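# Small connectors, big headaches: notes for my talk

Slot is right after lunch, so start loud. 34 minutes, then questions. Water on the left, clicker on the right, don't put the clicker in your pocket again.

**Opening**

Hi everybody! Hands up if you've ever plugged in a cable, walked away happy, and then spent the whole afternoon wondering why nothing works. (Wait for hands. There are always hands.) Keep your hand up if it was the cable you checked first and swore was fine. Yep. Me too, more than once.

So I want to talk about plugs. Little ones, the kind you push onto the side of a circuit board with your fingertips. I've spent a big chunk of my working life at Ondimmont putting these things together, and I still get them wrong when I'm tired.

**The Zadero story**

Tell this one quickly, it drags if I do the whole thing.

We had a batch of 2000 boards for the Zadero, our little pump controller. Everything passed on the bench. Then the boxes went on a truck, and when they came out at the other end a bunch of the units wouldn't start. Same connector every time. It had gone in far enough to make contact and no farther, so it tested great and then shook itself loose on the highway.

Pause here. Let the people who build things groan.

What we changed after that was so boring I'm almost embarrassed to put it on a slide:

- push, then tug. A gentle tug, straight back, on the plug body and never on the wires
- look at it from the side, because from straight above a half-seated plug looks perfect
- one person doesn't plug and inspect the same board

(Somebody always asks about the click. Say it now: I love the click, but plenty of small connectors barely have one, and on a noisy floor you won't hear it anyway.)

**Holding the board**

This is my favorite part so slow down!

People worry about the plug and forget about the thing they're pushing it into. A board lying on a bench slides. So you grab it with your other hand, and now your thumb is on a chip, and the board is bending a little, and you've pushed at an angle. Put it on something flat that supports it underneath. It doesn't have to be a fancy jig. The Garba line ran for a whole winter on trays we'd cut ourselves, and they were ugly and they worked fine.

Height matters too. If the connector's on the side edge, you want room for your knuckles down there. Raise the board up a couple of inches and suddenly your wrist is straight and the plug goes in straight. I used to prop mine on a lunch container. Still do at home.

Ask: who here works on boards flat on the table? Suggest they try lifting one tomorrow.

**Next slide**
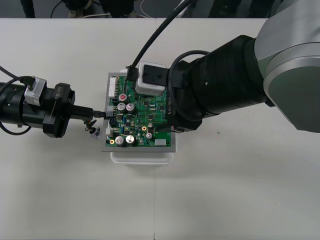

*Slide 9: Black plug at the white connector on the left edge. Board on a gray tray, tray on a white container.*

Leave it up a while, the back row needs time to find the plug. Point to the tip, where it meets the connector. Then point to the thin wires just under the plug. Loose bits hanging near a connector are what I check for before I push, every time, because a wire caught under a plug is miserable to find later.

Then the container. Get them to look at how much space there is beside a raised board compared with one on the tabletop.

Also mention the white header along the upper left edge. With more than one connector on a board, decide your order before you start. At Volletti they did the easy ones first, and then had to fish the hard one in past all the cables. Hard one first, please!

**If there's time**

- the 2 spare harnesses in my bag, pass them around, get them BACK
- tug test demo with the bad one (red tape on it)
- cable slack: leave enough that the plug isn't being pulled sideways when the lid goes on

**Wrapping up**

Ask for their worst plug story. If it's quiet, go with the one where I wired my own test light backward and blamed the board until dinner.

Handouts are on the table by the door. Pack the harnesses before unplugging the laptop.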